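Subject: Re: [kitchen-arms] Budget for the first arm, and whether to do the simulated kitchens first
From: Abou Jaoude
To: kitchen-arms list
Reply-To: kitchen-arms list

Hello everyone, and thank you for all the patient answers while I was away from my desk. I've quoted the part of the earlier message I'm replying to and trimmed the rest, as the thread had gotten long enough to paper a hallway.

> We are a small outfit at Londanon and we have money for one arm this
> year, possibly one arm and a decent workstation if we are careful. The
> plan on paper is to buy the arm first, bolt it down in the mock kitchen,
> and start on stove and cabinet tasks from there. My worry is that the
> mock kitchen isn't built yet, and every quote for it comes back bigger
> than the last. Would you buy the arm anyway and let it wait? Or put the
> money into compute and work in simulation until the room is ready?
> Also, has anyone got real numbers for the bits that never show up on
> the vendor's quote?

I read this and smiled, as it could have been written by us at Plavell before our last purchase. We bought the arm first. It was a lovely thing and it sat in its crate while we argued with the building people over a drain. By the time the room was ready, a good piece of the warranty was gone, and the warranty, I learned, starts on the delivery date and has no interest in your drain.

So my answer to the main question is to order the workstation now, get a written quote for the arm with the longest validity you can talk them into, and place the order when you have a date for the room that the person holding the keys agrees with. Ask the vendor whether the warranty can start at installation. Ours said no the first time and yes the second time, after we asked on the phone. I don't know what that proves, but it cost me one phone call.

On to the numbers, with the usual warning that these are ours and your suppliers will have their own ideas. The line that surprised me most was the one I had called "sundries" in the first draft of our budget. I had put a token amount there. When I added up the receipts it came to $2,978, and there wasn't one silly purchase in it. It was the mounting plate, the longer cables, the second emergency stop, a power strip that the safety office would accept in place of the one I had brought from home, spare fingertips, a rolling cart, and freight on every one of those things separately. If I did it over I would make a list with the vendor on the line and ask at each item, "Is that in the box?" Cables very often aren't, or they're in the box and a foot too short, which I think is worse.

Some other things I'd put on paper before you sign anything:

Floor and counter. Check what the counter can bear at the spot where the base goes, and whether you're allowed to drill it. We weren't, and the pedestal was an extra order with its own wait.

Spare gripper. Put one in the first purchase. It's much easier to get through an approval as part of a system than as a single item later on, when it looks like you broke the first one. (We had broken the first one.)

Training days. We were offered 3 and took 3, and I would have been happier with one at the start and the other two held back until we knew what to ask. See if they'll split them.

Service contract. Read what counts as a visit. Ours counted a video call.

People time. I know this isn't equipment, but somebody is going to spend real weeks on setup, and if those weeks aren't in the plan they'll come out of something else. We budgeted 12 working days and used 30, and the extra ones came out of the work we had bought the arm to do.

Now for the simulation half of the question, where I have grown much more cheerful over the past year. I used to think of it as what you did when you couldn't afford the real thing. Prinder, the kitchen project we share with another group, changed my mind, mostly because it let us find out what we needed before we had to pay for it. Moving a camera to a new spot in a simulated kitchen costs an afternoon. Moving it in the real room, once the cable runs are in and the ceiling mount is up, is another quote and another wait.

I'm putting in one of the Prinder views, since someone asked off list what sort of kitchen we mean. 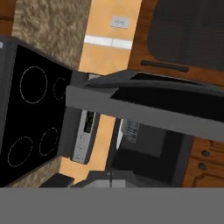 Londanon, 28 June 2025

The date is the one on our planning notes from the visit to Londanon, and I've left it in place so you can match it to the shared folder. It was this sort of view we had up when we talked over cameras. With the cooktop leaning at that angle and the flat gray of the robot taking up the whole bottom strip, you can have a sensible talk about how much of the kitchen you'll get to look at and how much will be your own hardware. I had been ready to sign for a single camera. I now have a second one in the budget, on a fixed stand, and I'd sooner drop the fancier workstation than give it up.

It's also a good view for thinking about surfaces. Black glass on the stove, another black glass front lower down, granite with all that speckle in it. If you're pricing depth cameras, please ask to borrow one and point it at some shiny black glass before you commit. Vendors demo on cardboard boxes and coffee mugs, and I don't blame them, but your kitchen will have a stove in it. And look at the handles and knobs. The upper cabinet has a long bar handle and the lower one has small round knobs, and I wouldn't assume the same fingertips will suit both. Price a second set. They're cheap next to everything else on the sheet, and they go in easily with that spare gripper.

What I would not do is take the simulated kitchen as a measured drawing for the mock kitchen. We nearly ordered cabinets that way. Use it to decide what kinds of things you need in the room, then get a tape measure and a catalog for the rest.

If it would help, I can send our budget sheet, with the prices taken out where the vendor asked us to and the blank rows left in. The blank rows may be the most useful part, as each one stands for something we forgot. Write to me off list and I'll get it to you. I'll be slow in August, when we're moving benches at Plavell, but before then I'm usually pretty quick.

One more question back to you, if you don't mind: does your purchasing office treat the arm and its controller as one item or two? Ours split them, and the controller went through a separate approval that added weeks. If yours does the same, start the controller paperwork first and let the arm catch up.

Warm wishes to all, and good luck with the room,

Abou Jaoude
Plavell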